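Karkero Support Portal
Ticket 3678: Right gripper closes late after firmware update, fruit and cube sorting kit
Status: Resolved, pending customer confirmation
Product: Karkero two-arm tabletop kit, evaluation license
Customer: Posell, Niltville office
Opened by: Rosalía Vallejo
Assigned to: Ignacio Soler
Priority: Normal

Rosalía Vallejo, opening message, 06/02/2021

We have the kit on evaluation and updated the gripper firmware as instructed in the release mail. Since the update the right gripper starts to close well after the arm reaches the grasp pose. The left gripper is fine. The delay is long enough that the lift starts first and the fingers close on air.

Fails on the banana and on the cubes. The apple sometimes works, I assume on account of its height. No error on the pendant. The log shows "grasp ok" each time, including when nothing is held.

Already tried: power cycle of both arms, reseating the gripper cable at the wrist, swapping the two gripper cables. The fault stayed with the right arm after the swap.

Ignacio Soler, Support

Thanks. The cable swap rules out the cable. Please send:
- the output of the gripper self-test, both sides
- the controller config file
- one picture of the work area with the objects placed as you run them

Do not reflash yet. We need the config as it is now.

Rosalía Vallejo

Self-test passes on both sides. Config and picture attached. Object set is the fruit, the bowl, the cubes and the slotted tray. We run it on the round table by the window.
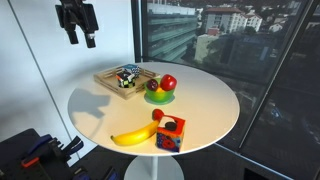
The config is the one the installer wrote, with no manual edits. One more observation: at half arm speed the grasp works more often. At full speed it fails every time.

Ignacio Soler, Support

The half-speed result is useful. It points to a fixed delay on the close command and not to a weak motor.

In your config, left close_delay is 6 ms and right close_delay is 1,000 ms. The second value is the factory placeholder. The updater is supposed to replace it with the value stored on the gripper board. On the right side it did not read the board and kept the placeholder.

The false "grasp ok" is a separate matter. The check runs on commanded position, so it reports success as soon as the close command is queued. I have passed this to Benito Calvo in firmware.

Steps:
1. Stop the task and park both arms.
2. Open the config and set right close_delay to 6.
3. Save, then restart the controller service. A full power cycle is not needed.
4. Run the self-test on the right side only.
5. Run the banana grasp at half speed, then at full speed.

Rosalía Vallejo

Done. Banana and cubes are picked at both speeds. However, after a second restart the value went back to 1,000.

Benito Calvo, Firmware

The updater leaves a flag set when the board read fails, and the service then restores the placeholder at every second start. Delete the file pending_update in the config folder, set the value again and restart twice. Patch 131 clears the flag and retries the read. It also moves the grasp check to measured finger position.

Rosalía Vallejo

File deleted, value holds after two restarts. We will install the patch when it is released. Does this lost time count against the evaluation period? Casimiro Requena in our purchasing group is asking.

Ignacio Soler, Support

No. I have asked Ásdís Damgaard in licensing to extend it to the end of January. The new key will come by mail and can be entered without stopping the controller.

Leaving the ticket open until you confirm the patch.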